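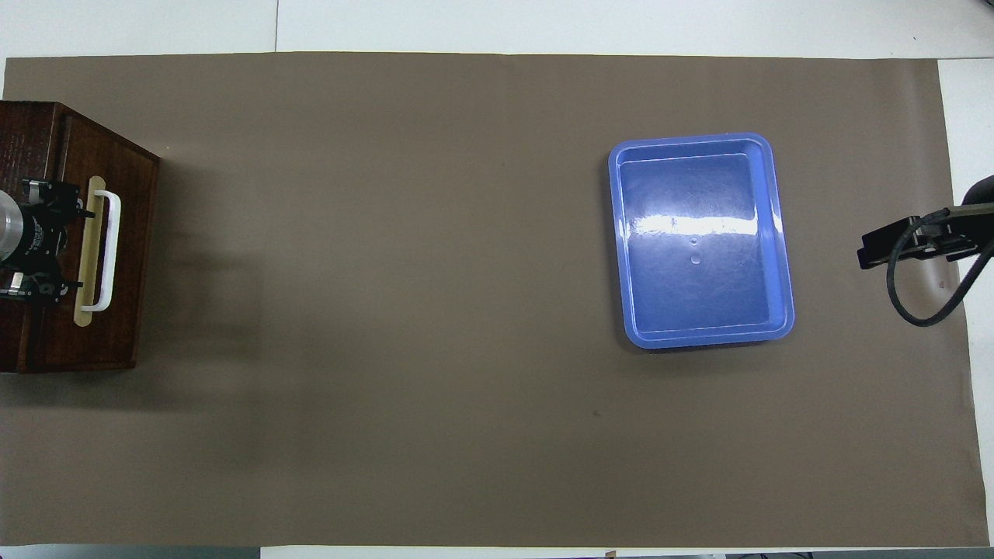
把持したまま再起動する双腕ロボット
保護停止からの復帰で起きた引きずり事象と、その後の設計変更

特集・ロボットの故障を読む

双腕ロボットの障害報告には、衝突、落下、干渉といった語が並ぶ。Pastthorpeの試験室で確認された事象は、そのどれにも素直には分類できない。左腕のグリッパーが木箱の取っ手側をつかんだ状態で保護停止がかかり、復帰操作の直後に、腕が箱をつかんだまま待機姿勢へ動き始めた。箱は作業面の上を引きずられ、右腕の作業範囲に入ったところで再度の保護停止となった。負傷者はなく、破損は取っ手の取付部に生じた緩みにとどまる。

被害は小さい。ただし、停止後の復帰という、安全機能が一度は正しく働いた後の区間で起きた点は重く見られた。試験は中断され、原因の切り分けに入った。

作業の構成

Adugnaは、家庭や小規模な作業場で使われる収納物の操作を双腕で行わせるための開発計画である。腕はGrillcombe製、グリッパーの制御と把持判定はZadunowのソフトウェアが受け持つ。両者は別の制御装置で動き、上位の作業管理プログラムが双方に指令を出す。

作業台は白い天板に茶色の大判の紙を敷いたもので、その上に濃い赤褐色の木箱と青い樹脂トレーが載る。箱の前面にはベージュ系の淡い色の板が縦に付き、そこに白いコの字形の取っ手が固定されている。冒頭の写真では、左のグリッパーの黒い爪が、取っ手の上端と下端に近い位置でこの板を挟んでいる。右のグリッパーは青いトレーの方を向き、黒いケーブルが下に大きく弧を描く。

基本動作は単純である。左腕が取っ手側を保持して箱の位置を安定させ、その間に右腕がトレーとの間で物品を移す。左腕は作業中ほとんど動かない。動かないことが左腕の役割であり、この前提が後述する状態管理の欠陥を長く隠していた。

記録に残った経過

試験は反復動作の信頼性確認として行われ、2,000回の動作サイクルを記録した時点で集計が取られた。保護停止は9件あり、引きずりに至ったのはそのうちの最後の一件である。

ログによる経過は次のとおりである。右腕がトレーの縁に接触し、外力推定値が設定値の40ニュートンを上回った。Grillcombe側の制御装置は両腕を停止させ、関節のブレーキをかけた。ここまでは仕様どおりである。左のグリッパーは通電を維持し、閉じた状態を保った。これも仕様どおりで、停止時に把持物を落とさないための設定である。

操作者は作業範囲に人がいないことを確かめ、右腕の周囲を目視で点検し、リセット操作を行った。作業管理プログラムが再起動し、両腕の状態を読み直した。このとき左グリッパーの把持フラグは「未把持」と記録されている。プログラムは左腕が空手であると判断し、待機姿勢への移動指令を出した。

腕は低速復帰モードで動いたため、操作者が異常に気付いて停止ボタンに手を伸ばすだけの時間はあった。実際に腕を止めたのは、箱が右腕の監視領域に入ったことによる干渉検知の方が先だった。

把持フラグはなぜ消えたか

Zadunowのソフトウェアでは、把持の有無は爪の開度とモーター電流の組み合わせで判定される。閉動作が指令され、爪が全閉位置に達する前に止まり、かつ電流が所定値を上回った場合に「把持」と判定する。判定は閉動作の終了時に一度だけ行われ、結果は上位プログラムのメモリに置かれていた。

リセット操作で上位プログラムが再起動すると、このメモリは初期化される。初期値は「未把持」である。グリッパー側の制御装置は通電したまま動き続けており、爪の開度も電流も正しい値を出していたが、再起動後の上位プログラムはそれを読みに行かなかった。閉動作を新たに指令しない限り、判定処理が呼ばれない構造になっていたからである。

以前の8件でこの欠陥が表に出なかった理由も、ログから説明が付く。停止の多くは左腕が取っ手に到達する前か、取っ手を放した後に起きており、未把持という初期値がたまたま実態と一致していた。把持中の停止も含まれていたが、そのときは操作者が手順書に従って手動でグリッパーを開いてから復帰させている。最後の一件では、接触を起こしたのが右腕であったため、左腕側の点検と開放の手順が省かれた。

手順書の記載は「接触した腕のグリッパーを開放し、把持物を取り除くこと」となっていた。接触していない側の腕については何も書かれていない。操作者は手順書に反したわけではなく、手順書が単腕機の文面を引き継いでいた。

通信遅延による見落とし

調査では別の問題も見つかった。再起動時に両制御装置との接続を確立する処理には500ミリ秒の時限が設けられており、グリッパー側からの応答がこれを超えると、プログラムは状態不明のまま次の処理へ進む。状態不明を扱う分岐は用意されていたものの、その中身は警告をログに書き込むだけで、動作を止める条件にはなっていなかった。

今回の事象で時限超過は起きていない。しかし、仮に再起動後の状態読み出しを追加しても、この分岐が残っていれば同じ動きが起こり得る。通信が間に合わなかった場合に「つかんでいない」とみなす実装は、把持物を伴う機械では安全側の仮定とはいえない。空手の腕を把持中と誤認しても作業が遅れるだけで済むが、逆の誤認は物を動かす。

接触の起点

右腕がトレーの縁に触れた原因についても触れておく。視覚系は上方からの画像でトレーの輪郭を求め、縁の高さを推定して進入経路を決める。写真のトレーには中央付近を横切る幅広い白い反射が写っている。こうした帯状の反射は奥行き計測の欠損を生みやすい。

Pastthorpeが停止時の計測データを確認したところ、反射に対応する部分の距離値が抜け、補間処理が底面の高さを実際より低く見積もっていた。経路計画はトレーが深いと判断し、縁を越える前に手首を下げ始めた。接触そのものは軽微で、力の監視が想定どおりに捕まえている。

対策としては照明の角度変更、つや消しトレーへの交換、補間区間の信頼度を下げる処理が検討された。前二者は試験環境でしか効かない。Adugnaの目標が一般の作業場での使用である以上、照明と容器をそろえて事象を消しても評価の意味が薄れるため、補間処理の修正が選ばれた。欠損部を含む容器では、縁の高さに余裕を足し、進入速度を落とす。サイクル時間はその分延びる。

取っ手か、板か

把持位置の扱いも議論になった。作業定義では左グリッパーの目標は「取っ手」とだけ指定されている。爪が取っ手の棒を握っても、根元の板を挟んでも、開度と電流の条件を満たせば同じ「把持」である。箱を安定させるだけの作業なら、どちらでも結果は変わらない。

引きずりが起きたときには差が出る。棒を握っていれば、爪の間で多少の滑りや回転が起こる余地がある。板を挟んだ場合は拘束が強く、腕の動きがほぼそのまま箱に伝わる。事象後の点検で取付部の緩みが見つかったのは、この経路で荷重が入ったためと考えられている。

Zadunowは把持位置の区別を判定に加えることを見送った。開度だけでは棒と板を分けられない寸法の組み合わせが多く、誤判定で作業が止まる頻度の方が問題になるという判断である。代わりに、把持中の左腕については手首の力の変化を常時監視し、静止しているはずの腕に荷重が増えた場合は停止する条件を設けた。これは引きずりの開始を早い段階で捕まえる効果を持つが、引きずりの発生自体を防ぐものではない。

ケーブルについての付記

右グリッパーのケーブルは下方へ大きくたるませて配線される。手首の回転量を確保するための余長で、短くすれば特定の姿勢で引っ張られ、長くすれば作業面の物に掛かるおそれが増す。

今回、ケーブルは事象に関与していない。ただし引きずりの再現試験では、箱の移動経路とケーブルの弧が重なる姿勢が確認された。ケーブルが掛かった状態で腕が動くと、力の監視が反応する前にコネクターへ荷重が入る可能性がある。コネクターが抜ければグリッパーとの通信が失われ、先に述べた状態不明の分岐に入る。独立していたはずの不具合が、ここで一つにつながる。

Grillcombeの腕には外部配線用の固定点があるが、グリッパーの交換作業を優先し、試験ではその一部を使っていなかった。改修後は手首寄りの固定点を必ず使い、余長を腕の上面側に逃がす配線に改められた。

改修の内容

ソフトウェアの変更は、主に再起動時の処理に集中している。

把持状態はグリッパー側の制御装置が保持し、上位プログラムは再起動のたびにこれを読み出す。上位のメモリに置かれた値は表示用に限り、動作の許可条件には使わない。

把持の判定は閉動作の終了時に加え、通電中は周期的に行う。開度と電流の一方だけが条件を満たす場合は「不明」とする。

「不明」および通信時限の超過は、すべて把持中として扱う。この状態では待機姿勢への自動移動を許可しない。

復帰操作の画面には左右両方のグリッパーの状態を並べて表示し、いずれかが把持中または不明であれば、操作者が開放か保持継続かを選ぶまで腕の動作指令を受け付けない。

手順書からは「接触した腕」という表現が削られ、点検対象は両腕となった。開放を選ぶ場合は把持物の支持を先に確認する。取っ手付きの箱のように台に載った物では問題にならないが、持ち上げた物を放せば落下するため、この確認は画面上でも省略できない。

改修版は2024年3月31日付で試験機に適用された。再現試験では、把持中の停止、通信の遮断、上位プログラムの強制終了を組み合わせ、いずれの場合も左腕が復帰時に動かないことを確認している。

残る課題

未解決の点もある。手動でグリッパーの電源を切った場合、爪は機械的な抵抗だけで閉じた位置に残る。電流値は得られず、判定は「不明」になる。安全側の扱いではあるが、空手でも操作者の選択を待つことになり、保守作業では煩わしい。Zadunowは爪に接触検知を追加する案を評価しており、12月に予定される次の改訂で採否を決める。

もう一つは、低速復帰モードの位置付けである。今回は速度が抑えられていたため、取付部の緩みで済んだ。リスクアセスメントではこの速度制限が人への危害を下げる方策として計上されていた一方、把持物が引きずられる条件は検討表に載っていなかった。腕の先端速度だけを見て、腕につながった物の大きさと届く範囲を見ていなかったことになる。

Pastthorpeは検討表を改め、復帰動作の項目に把持物を含む掃引範囲を加えた。木箱の場合、その範囲は腕単体のものより前方に張り出し、右腕のトレー進入経路と一部で交差する。改訂後の配置では、トレーの位置は変えず、左腕の待機姿勢を作業台の外側へ移している。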